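Section 4. Setting up the wrist camera and checking the fingers

Okay, so your arm is bolted down, it homes without complaining, and you've read section 3 (please read section 3!). Now we get to my favorite part of putting a Plukance cell together. Set aside 60 minutes the first time. I'm down to about 10 now, but I've done this a lot, and Clémence Roussel still beats me.

1. Press the stop button and wait for the arm light to go out. Leave the stop in while your hands are anywhere near the gripper.

2. Wipe the camera lens with a dry cloth. No glass cleaner, it leaves a film.

3. Plug the camera cable into the wrist port and leave a little slack, enough for the wrist to turn both ways.

CAUTION: Don't zip-tie the cable to a finger. I did that on our Sumcombe cell and tore the plug clean off.

4. Clear your hands, release the stop, and load the pose called LOOK from the Trilell menu. Run it at slow speed.

5. Open the fingers all the way with the jog buttons, then bring up the live view.
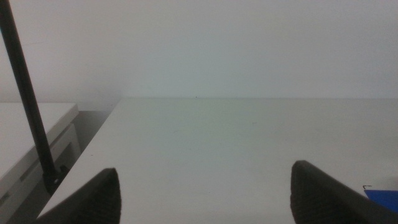
Finger position is what I look at first, before I touch focus or exposure or anything else. You want both tips in view, coming up from the bottom with one on each side and a good wide gap between them. Mine are blurry and that's fine, they sit too close to the lens to ever be sharp. Then look for your table marks. I've got the little black corner bracket showing over on the right, just above the blue piece, and if yours is missing from the view, go back to step 4 and load the pose again.

6. If one tip sits much lower than the other, loosen the camera screws, nudge the camera, and tighten them again (stop button in, same as before).

7. Save the view as slot 9.

NOTE: A bit of grain is okay. If it bothers you, turn on another room light before you start fiddling with the gain.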